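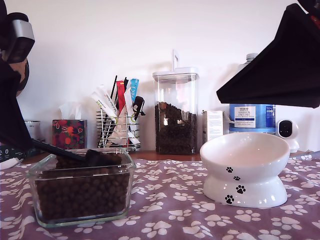 From: Erick Biwott
To: two-arm users list
Date: 16th July
Subject: Re: Left gripper lets go of the scoop partway through

Hello Yasaman, and hello everyone,

Thank you for such a careful write-up, and I'm sorry it has taken me a while to answer. I wanted to go through our own logs first, and then my daughter came to visit, and you know how that goes.

Yasaman Tehrani wrote:
> We have been running the pet feeding task on the Sakier pair,
> left arm on the scoop and right arm free to steady the bowl.
> Most runs are fine. Then every so often the left gripper opens
> a little while the scoop is over the kibble, the handle turns
> in the fingers, and the arm carries on to the bowl as if it
> still had a good hold. No fault is raised. Last night it tipped
> a full scoop down the side of the bowl and then pushed the
> empty scoop into the rim. Nothing broke, but I was standing
> closer than I should have been. Has anybody seen this? I have
> already changed the finger pads and it made no difference.

Yes, we have seen this, and I'm fairly sure it is the same thing. We had it in March, and it ate up the better part of two weeks before we understood it. Like you, we went for the pads first. Then we blamed the scoop. A smooth plastic handle that long has a lot of leverage once the head digs into the food, so it made a nice suspect, and I spent a happy afternoon wrapping ours in tape. It slipped less often, which fooled us for a few days!

What finally gave it away was lining up the grip force against the finger position, run by run. We had 843 runs saved by then and 166 of them showed the little opening you describe, though only a handful had ended in a spill, so we had been walking right past the rest. In every one of the 166, the force setting had dropped to its idle value while the arm was still moving. The Zaline controller we use has a hold timer, and when the fingers haven't moved for a certain time it decides the job is done and relaxes the motor to keep it cool. Resting the scoop on top of the kibble before the push down is just the sort of pause that lets the timer run out. Ours was set to 627 milliseconds from the day we unpacked it, and none of us had ever opened that page of the settings.

So before you buy any more pads, please look at the hold timer on the left side, and on the right side too while you are in there. We turned ours off for any task with a tool in the hand, and we watch the motor temperature ourselves. You may find the motor runs warmer than you are used to. Ours did, and we added a rest between runs to make up for it.

The part that bothers me more is the one you mention near the end, that the arm kept going. I would treat that as a separate fault. Our fix was a simple check: if the fingers shift by more than 2 millimeters after the grasp is confirmed, both arms stop where they are and wait for a person. It does stop for silly reasons now and then, and the students grumble, but I'd much sooner have the grumbling. A bowl on a heavy pedestal base doesn't give much when an arm leans on it, and neither does a glass container with thick walls. I wouldn't want to be leaning over either one with a second arm hanging above.

Please do stay back from the table until you have that check in – I say this with affection, having a small scar on one knuckle from a different robot and a much younger me.

One thing I can't answer is whether the Nomura fingers behave the same way. Geravura's support desk told us they share the timer, but we don't own a set and I haven't tested it. If someone on the list has one, would you try a ten-second hold with nothing moving and post the force trace?

Yasaman, I'm happy to send you our check as it stands. It is short and not very pretty. Write to me off the list and tell me which controller version you are on, as the names of the two force fields changed at some point and I'd hate to send you the wrong one.

Warm wishes,
Erick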